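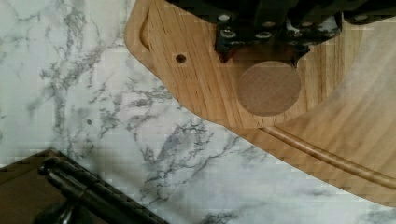
Stalenby Adult Learning Program
Interim Progress Report to the Haletti Fund
Submitted Mar 9, 2025

1. Purpose of this report

This report covers the first half of the grant period for the evening literacy program at the Stalenby and Trirneck branch libraries. It is submitted under the terms of the award letter and follows the headings supplied by the Fund.

2. Enrollment and attendance

Almost 100 adults have registered across both branches. Attendance at Stalenby has been steady. Trirneck started slowly because the branch closed early on weeknights until the heating work was finished, and several learners transferred to Stalenby during that time. Most have since gone back to Trirneck, where evening classes are now full. A waiting list has been opened for the beginner reading group.

3. Teaching

Classes are led by Asuka Tamura, who joined the program from the Mizuno Community School. Each learner completes a short reading and writing check at entry and again at the end of the term. Entry results showed a wider range of ability than the original plan allowed for, and the intermediate class was therefore divided into 2 groups. The writing workshop has drawn more interest than expected, particularly the sessions on job applications and letters to landlords.

4. Materials

The workbooks named in the proposal went out of print before the order was placed. A replacement series was chosen after review by the teaching staff – the cost per learner is slightly lower, and the difference has been moved to the bus pass line. The Fund's written approval of this change is on file.

5. Difficulties

Child care remains the most common reason given for missed classes. The Trirneck branch has offered its story room on class evenings, subject to staffing. Discussions are continuing.

6. Next steps

End-of-term checks will be held in April. Toshio Kobori, program manager, will send the results to the Fund together with the updated budget sheet. The program requests that unspent travel money be carried into the second half of the grant period.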